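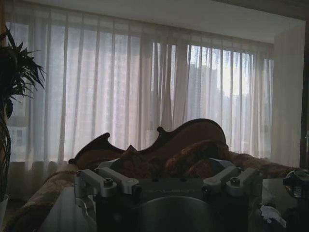
Subject: Re: [period-furniture] Carved frames and lacquer tops, routine for a furnished room

Replying inline. The original is trimmed to the parts I have an answer for.

> Our room has a carved sofa, a high-backed chair and a coffee table with a
> dark glossy top and gilt trim. Everything looks gray by Saturday. We have
> been using Hubmann spray polish on all of it. Is that wrong, and what
> order should the work be done in?

Stop the spray on anything carved or gilded. It settles in the recesses and holds dust there. My own room has much the same contents, plus a desk with a laurel-wreath ornament on the apron, and it has been on the routine below for two winters.

## Carved wood

1. Close the windows and leave the sheers drawn. They diffuse the light, and direct sun on dark wood hides the dust in the low spots.
2. Work from the crest of the backrest down. Use a dry hog-bristle brush, 60 mm wide, and hold the vacuum nozzle a hand's width behind it.
3. Go around finials with the brush tip only. A cloth snags on them, and old glue joints do not survive much pulling.
4. Clear the desk before brushing the chair behind it. Glass ornaments go on a folded towel, on the floor, away from the plant. Small items go in a tray.
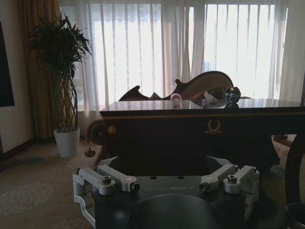 ## Lacquer tops

1. Pick up loose paper and tissue by hand. Do not sweep it across the surface -- grit under the paper does the scratching.
2. Lift cloths and bags straight up, for the same reason.
3. Wipe with a damp Bramier microfiber, then a dry one. Follow the long side of the table. Circular wiping shows on a gloss top at a low angle.
4. Keep moisture off the gilded band along the apron. Dry brush only, and no metal polish on the escutcheon.

A coffee table picks up more than any other piece in the room, so I clear it daily and leave the full wipe for the weekend.

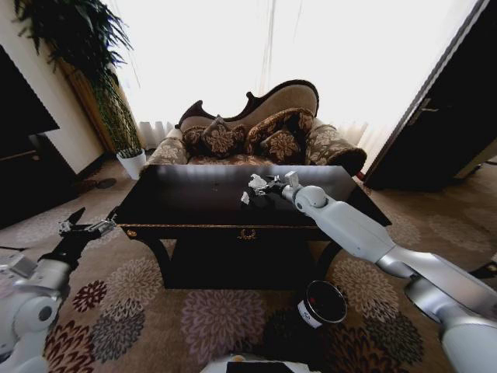 The same applies to the desk, at half the frequency. If the top still looks cloudy after both cloths, the cause is old silicone from the spray. Sellari makes a remover in a 700 ml bottle. Test it underneath first and allow 4 hours before judging the result.

> Does the carpet get done first or last?

Last. Brushing the carving drops dust on it regardless. On a floral pattern the dirt does not show, so go by schedule instead of by eye.

> Any wax you would recommend?

Grokudus 965, paste, once a year, on the carved frames only. Nothing on the lacquer.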